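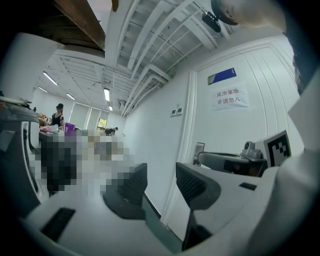 会员通讯：纸质集章卡换成积分，请您在十月底以前办理

各位Brilley面包店的会员：

您好。我是Fergal Ó Súilleabháin，在Brilley负责会员的事情。从前这份通讯是同事写好中文，我只看一遍。这一期的内容比较多，而且规则是我自己定的，所以我想由我自己来写比较合适。同事帮我改了错字，如果还有不通顺的句子，那是我坚持要留下的，请您原谅。

这一期主要讲纸质集章卡。从2023年9月8日星期五开始，门店不再发新的纸卡，您手里的旧卡可以换成电子积分。换卡办到十月最后一天门店关门的时候。过了这一天，旧卡上的章就不能再换，也不能再兑面包。

为什么要改

纸质集章卡我们用了很久，我自己也很喜欢它。卡片是厚的牛皮纸，章是一个小麦穗，盖上去的时候有一点声音，小孩子常常要求自己盖。可是纸卡有几个问题，一直没有办法解决。

第一个问题是丢卡。顾客把卡放在大衣口袋里，冬天过去，大衣送去洗，卡就没有了。顾客来问我们能不能补，我们没有记录，只能说不能。说这句话的时候，店员很难受，顾客也不高兴。

第二个问题是两家店的卡不通用。Carroll路店的章是圆的，Granitz广场店的章是方的，当初是为了记账方便，结果给大家添了麻烦。有的会员上班在一边，住在另一边，两张卡都差一个章，哪一张也兑不了。这样的信我收到过好多封，有一封写得很客气，但是我看得出来，写信的人是生气的。

第三个问题是章很容易仿。这件事我不想多说。多数会员从来没有做过这样的事，我也不愿意让店员每次都拿着卡对着灯看。

电子积分放在Galex上面。您不一定要用手机，这一点我在后面会专门说明。

旧卡怎么换

请把纸卡带到任何一家门店，交给收银台。圆章和方章现在可以一起换，不必分开。每一个清楚的章换同样多的积分，集满的一张卡换600分。没有集满的卡按照章的数目折算，不会因为没有集满就少给。

如果您有几张没有集满的卡，店员会把章加在一起计算。卡上写的是谁的名字没有关系，家里人的卡也可以合在一个账户里。但是合并以后不能再分开，所以请先在家里商量好。去年我们合并生日优惠的时候，有一对夫妇在柜台前面商量了很长时间，后面的队伍一直排到门口。

章模糊了怎么办？只要看得出是我们的麦穗，就算数。卡被水泡过、被折过、被狗咬过一个角，也都算数。店员如果拿不定主意，会请值班店长来看，店长当场决定，您不需要回家等消息。

撕成两半的卡，请把两半都带来。只有一半的卡，我们只换这一半上面的章。

旧卡换完以后由门店收回。有的会员想留一张做纪念，这个可以，店员会在卡上打一个孔，然后还给您。打过孔的卡不能再使用。

积分怎么用

积分可以兑换面包，也可以在结账的时候当作一部分钱。600分可以兑换一个大号的乡村面包，或者一个同等价格的其他面包。您不想要面包，也可以抵41元。我知道有会员会拿计算器来算，看哪一种更合算，所以我先告诉您：兑面包合算一点，因为我们希望大家多吃面包。

每次结账可以用积分，也可以不用，由您决定。请在店员打小票以前说。小票打出来以后再改，我们要整单退掉重新做，机器比较慢，有时候还要等店长的密码。

以下的东西不能用积分：整只订做的蛋糕，节日礼盒，还有我们替别人代卖的果酱和蜂蜜。果酱和蜂蜜不是我们做的，卖出去的钱要交给做的人，所以不能打折，也请您理解。

积分不能换现金，不能找零。如果面包比您抵的金额便宜，多出来的部分不退。店员应该在这种情况下提醒您一句。如果没有提醒，请写信告诉我，我会去和门店谈。

积分和其他优惠能不能一起用

这是大家问得最多的，旧卡背面的小字写得也不清楚，我承认。

现在的规则是这样：晚上关门以前的降价面包，可以用积分抵钱，但是不能再得新的积分。生日优惠和积分可以一起用。学生价和积分不能一起用，请选一种。报纸上剪下来的优惠券，看券上怎么写；券上没有写的，就可以一起用。最后这一句是我特别加上去的。以前券上没有写，店员常常按照“不可以”来处理，我觉得这样对顾客不公平，没有写清楚是我们的责任。

公司团体订购的会员另有合同，这一期的规则不影响合同。

有效期

换来的积分，有效期从换的那一天算起，一共14个月。以后每次买东西得到的积分也是同样的算法，先得到的先用掉。

快要到期的时候，我们会提前通知您。用手机的会员会收到短信，不用手机的会员，小票的最下面会打出来。请您有空的时候看一看小票下面，我知道大家一般不看。

如果您因为生病住院，或者长时间在国外，积分过了期，请来和我们说。不需要带证明。这样的情况每年不多，我可以一个一个地看。

没有手机，或者不想用手机

有的会员年纪比较大，有的会员就是不喜欢在手机里装东西。我母亲也是这样的人，她说买面包为什么要密码，我回答不出来。

所以我们准备了一种塑料卡，大小和银行卡一样，背面有条码。在收银台说一声就可以领，不收钱，只需要留一个姓，和您自己选的四位数字。我们不要求身份证，不要求地址，也不要求生日。不留生日的会员没有生日优惠，其他都一样。

塑料卡丢了可以补，积分还在，因为记录在系统里面。补卡不收钱，但是请记得那四位数字。忘记了也有办法，只是要麻烦一点，店长会问您最近买过什么。

条码刮坏了，店员可以用手输入卡号。如果店员说不能输入，大概是他刚来，还没有学到这里，请他叫一下同事就好。

用手机的会员请注意

Galex里面有很多商店，请您搜索Brilley，看到麦穗的标志再点进去。注册的时候它会问您要不要接收消息，这个可以选“不要”，不影响积分。它也会问您要不要打开位置，这个也可以选“不要”。我自己两个都选了“不要”，到现在用得很好。

注册完成以后，积分不会马上出现，最迟第二天早上可以看到。如果过了3天还没有看到，请把换卡时候的小票留好，带到门店，或者拍下来发给我们。没有小票也可以查，需要您告诉我们是哪一天、在哪一家店换的。

请不要把您的会员条码截图放到网上。今年春天有一位会员把截图放在群里请大家看她有多少积分，结果当天下午积分就被别人用掉了。我们后来补给了她，但是下一次我们不一定查得到。

换卡的时间

两家门店营业时间里都可以换。早上开门以后的第一个小时人很多，大家要赶去上班，如果您不着急，请避开这一段。下午午饭以后到学校放学以前最空，店员可以慢慢地帮您数章。

星期天Granitz广场店只有一个收银台开着，换卡会比较慢。如果您有很多张卡，请去Carroll路店，那边在靠窗的位置加了一张小桌子，专门换卡。

不能亲自来的会员，可以请别人代办，把卡交给他就行，不需要写委托书。也可以寄过来，请写清楚您的姓和电话，信封上写“换卡”两个字。请用挂号信，平信丢了我们没有办法。我们收到以后会打电话给您，告诉您一共换了多少分，您同意了，我们再入账。

几个已经有人问过的事情

有会员问，十月以后纸卡是不是完全没有用。是的，完全没有用。我们讨论过要不要再延长，最后决定不延长，因为两套办法一起用，店员太容易弄错。所以请您早一点来，不要等到最后一天。

有会员问，咖啡的卡怎么办。咖啡卡是蓝色的，和面包卡不是同一件事，暂时不变，还是买够了送一杯。将来要改的话，我会再写一期。

有会员问，以前买的纸质礼券还能不能用。能用，礼券上没有写日期的，永远能用。礼券是您付了钱的，和集章卡不一样。礼券也不需要换，请直接在收银台使用。用礼券买东西，同样可以得积分。

有会员问，小孩子以后不能盖章了，怎么办。这个问题让我想了两个晚上。章我们没有扔掉，放在收银台旁边的盒子里，小孩子可以在面包纸袋上面盖，想盖几个就盖几个。纸袋上的章不换积分。

其他

黑麦面包从下个星期开始换一家磨坊的面粉，颜色会深一点，味道比以前酸一点。我自己喜欢，可是面包师傅之间意见不一样。您吃了以后有什么看法，请告诉店员，他们会记在本子上，我每个星期看一次。

Carroll路店门口的台阶正在修，修好以前请走侧门，侧门在自行车架的旁边。推婴儿车或者坐轮椅的会员请按侧门的铃，店员会出来帮忙开门。

对这一期的规则有不明白的地方，请写信到门店，写我的姓就能收到。我的姓很长，写“Fergal收”也可以。中文信、英文信我都看，中文信我回得慢一点，因为每一封我都要查字典。

祝各位胃口好。

Fergal Ó Súilleabháin
Brilley面包店会员服务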